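Clear film over a bench mat: glare, and does it have to be flat?
Last updated: Jan 26, 2026

gelel_bench
I want a protective layer over a light blue mat. Clear film keeps glue off, but it wrinkles and reflects the overhead light. Looking for a cover that stays readable under a lamp. Vinyl, polyester or glass?

irk81
Depends on the light more than the film. Two views:
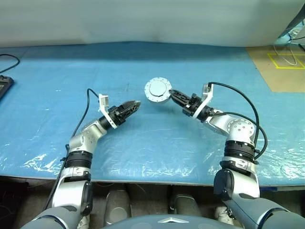
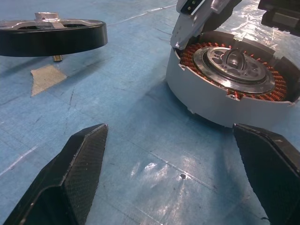 Light blue surface, glare in both.

Any glossy layer will do this. Move the lamp to the side, low, with a diffuser. Try that before buying anything.

Brakon_T
Disagree. A side lamp makes wrinkles worse because each ridge throws a shadow. Use 200 micron matte polyester, taped on two edges only. Tape all four and it buckles when the room warms up. Mine has been down since May.

irk81
Matte film scatters light. Printed grid lines go soft under it.

Brakon_T
Only if there is an air gap. Pressed flat, I can read 5 mm squares without trouble.

esarantis
Glass. Solvent wipes off, a blade cleans it, no wrinkles. It does glare, so the lamp position still matters.
Eirini Sarantis

gelel_bench
Glass is out, I drop things. Is the Makris roll any good? It ships folded.

Brakon_T
Avoid folded stock. The creases stay in. Get it on a core.

gelel_bench
Ordering matte on a core. Will try the lamp first.

Related topics
Removing tape residue from PVC mats
Irkness lamp arm sags at full reach
Diffuser sheet: opal or frosted?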